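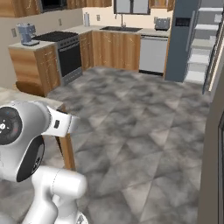

Ignacio Blackwood's view, sent in after he read my outline, was that I should stop complaining about the price of the arm and start with the price of everything around it. Fair enough. I've moved that part up.

SPEAKER NOTES: What the quote leaves out
August 25, 2023

Opening. Ask who has a household robot line in next year's budget. Wait for hands. Then ask who can say which chores it covers. Wait longer.

Walmont's quote. Read the line items aloud, slowly. Arm, base, controller, one year of support. Then the sentence in small type: "site preparation by customer." Leave it on the screen while I drink some water.

Site preparation at our test unit came to 191 staff hours. We had planned for none. Most of it went to measuring doors, handles and counter heights so the simulated kitchen would match the real one. Whoever signs the order should know that number before April, when budgets lock.
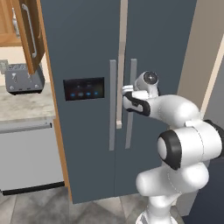
Second cost, retries. Zeter's brochure says the arm "handles everyday appliances." Which ones? We ran 3,703 simulated attempts across the whole chore list and 892 of them needed a person to step in and reset. I'm not saying that is bad for simulation work. I'm saying somebody was paid to sit there, and that person was not in the plan.

Don't get dragged into success rates at this point. If someone pushes, say the chore list is in the handout and move on.

Third cost, the stuff you buy twice. Aravena's grippers don't fit the Walmont wrist without an adapter. The adapter is $712, and it was back-ordered when we asked. Get compatibility in writing. A salesman nodding on a call is worth nothing when the invoice shows up.

Software. Hiltulico rents the simulator by the seat. We bought too many seats. My fault, say so, it usually gets a laugh.

(If running long, skip to setting the table.)

Table chores. Every vendor demo has one and I don't trust any of them. Ask to pick the dishes yourself. Ask to move the chairs. Ask what happens to the price if you want a second table.
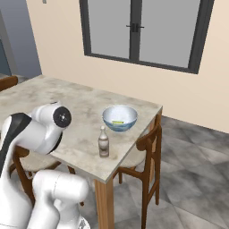
Wouldn't it be cheaper to wait two years and let somebody else pay for the mistakes? A listener asked me that after the last version of this talk, and my answer was probably yes. If you can wait, wait. If you can't, budget for the simulator first, hold off on the arm, and put a name next to the resets.

Handout goes out at the door. Questions, then give back the clicker.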